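Tabletop grain (also: figure, pattern, "the lines")

Entry 191 in the Household Encyclopedia, Surfaces section

Tabletop grain is the pattern of lines you see on the face of a wooden table. It comes from the way a tree grows and from the way somebody later cut that tree into boards. I've been writing these household entries for a while now and I put this one off for ages, mostly because I thought there'd be two paragraphs in it. Then I started looking at pale tables everywhere I went (other people's kitchens, the library, a dentist's waiting room!) and my notes got completely out of hand.

I'm sticking to light-colored wood in this entry. Dark tables have their own entry under Stains and Finishes, and painted ones are in there too.
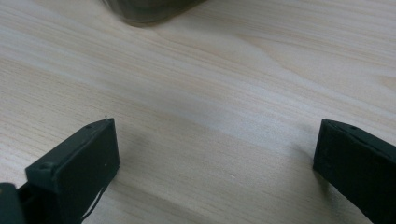
Zumalville, Jan 1, 2025

Where the lines come from

A tree puts on a layer of new wood every growing season. Wood from early in the season tends to be lighter and more open, and the later stuff tends to be denser and often darker. Slice through those layers lengthwise and you get stripes. On pale wood the stripes can be so close in color that you only catch them when the light comes in low, cream next to tan next to something almost white, and I think that's a big part of why people like it. You can look at it for a long time over breakfast.

How wide the stripes are depends on the tree's growth and on the angle of the cut. A board cut so the layers run close to square with its face shows straight, tight lines. A board cut flatter across the layers shows wider, wavier ones. Plenty of boards do both, because trees are round and boards are flat, and somewhere along the width one pattern slides into the other.

Words people use

Grain, strictly speaking, is the direction the fibers run. Figure is the pattern you see. Nearly everybody I know says grain for both, me included, and I've given up correcting myself.

Cathedral is the word for the arched or pointed loops you get in the middle of a flat-cut board. If the loop closes up into a long oval it usually still gets called a cathedral, though I've heard "eye" and "island" for it as well. My neighbor Washington Nogueira calls them lakes. He refinished tables in Westateo for 30 years, so I'm listing lakes as a regional term and I will not be taking questions.

Straight grain is plain parallel lines. Wavy grain has ripples in it. Run-out is when the fibers angle up and out through the surface of the board, and you mostly find out about it by catching a splinter.

Real or printed

Lots of pale tabletops have a thin slice of real wood glued over something else (veneer), and lots more have a printed wood pattern under a clear hard layer. All of them can look great. If you're trying to tell which one you've got, go look at the edges. In solid wood the lines on top carry over the edge and turn into end grain at the short sides. Veneer often has a separate strip along the edge, and you may find a tiny seam with your fingernail. With a printed top, hunt for a repeat: the same knot or the same swirl showing up twice.

A photo won't settle it, by the way. People send me pictures of tabletops and ask what wood it is, and from color alone I really can't say. Pale birch, maple, ash, beech and a decent print can all come out looking like cousins.
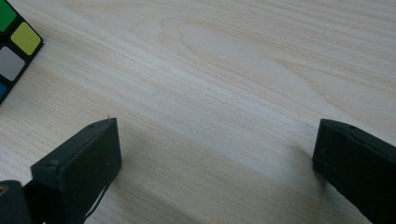
The middle of a board is where I'd look first if you enjoy a good loop. Lines bunch up tight, then swing wide around a paler center, then settle back into long flat bands as they head for the far side. Once you've spotted one you'll keep finding them, and kids are way faster at it than adults. Diễm Cao, who proofreads these entries for me, says her daughter traces them with a finger all through dinner.

Some makers line their boards up so the loops sit in a row. Others flip every second board so the pattern doesn't look too regular. When I bought my own table in Quintana the seller let me shuffle four loose boards around on the shop floor before they were glued, and I changed my mind so many times that he went off and had lunch.

Which way should the lines run?

On a rectangular table they nearly always run the long way, which is stronger and also wastes less wood. Sitting at a corner you'll see them as diagonals, and I've had a reader write in convinced that her table had been made crooked. It hadn't. She'd moved her chair.

Square and round tables are more of a free-for-all. I like the lines running toward the window, so the daylight goes along them, but that's taste.

Finish and shine

Matte finishes are the usual choice on pale wood right now. Oil and hard wax soak in and leave the surface looking fairly dry, water-based clear coats sit on top and can be bought flat or satin. Even a matte top will show a bright patch where the light lands straight on it, and in that patch the lines fade out almost completely. Step to the side and they're back. If you're shopping for a table, do look at it from more than one side of the room for exactly this reason.

Pale wood changes color with time. Many kinds go yellower or warmer in daylight. Anything left in the same spot for months (a fruit bowl, a runner, a laptop) can leave a lighter or darker shape behind it, so shift things about now and then. I do mine in December when the holiday stuff comes out.

Things on the table

A wooden tabletop is a place where stuff lands. Keys, mail, puzzles, toys, half a sewing project. Most of it does no harm at all. Plastic and fabric are easy on a finish unless there's grit stuck underneath. Glass is fine too, if you lift it and don't drag it, and glass has the extra charm of letting you see the lines through it, a bit bent and softened. I'm very fond of a clear bowl on pale wood for this. You can put anything in it.
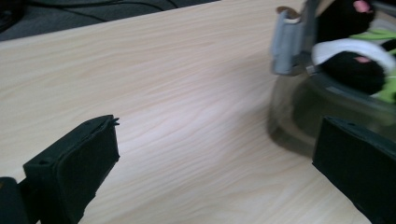
Clear glass bowl with two black plush toys, on pale wood.

Metal is the one to watch. Clips, rivets and little fittings on bowls and lids can scratch if they hang down lower than the rim, so run a finger along the bottom before you set a new piece down. A felt dot fixes most of it.

Cleaning

A barely damp cloth, wiped along the lines, then a dry one. I use a cotton cloth I picked up at a hardware fair in Cilska and have never found again. Skip the scouring pads. Crumbs and lint like to settle into open grain, and for that a soft brush does better than a cloth, again going with the lines.

Water rings: white ones are usually moisture caught in the finish and sometimes fade by themselves in a day or two. Dark ones have usually gone down into the wood. Washington says leave a white ring alone for a whole day before you start rubbing anything into it, and I've saved myself a lot of trouble by listening to him.

Oiled tops want fresh oil when they start looking thirsty. Wipe on a thin coat, wait 30 minutes, wipe off whatever's still sitting there, and lay the oily rags out flat outdoors to dry before they go in the trash. Please don't ball them up, they can heat up and catch fire.

Common mix-ups

Scratches running along the grain get mistaken for grain, and the other way around. Tilt your head. A scratch catches the light on one side.

Pale streaks get mistaken for bleach damage. Often they're simply lighter wood and were there from the start.

See also: Butcher block; Coasters; Crumbs; Edge banding; Felt dots; Table leaves; Veneer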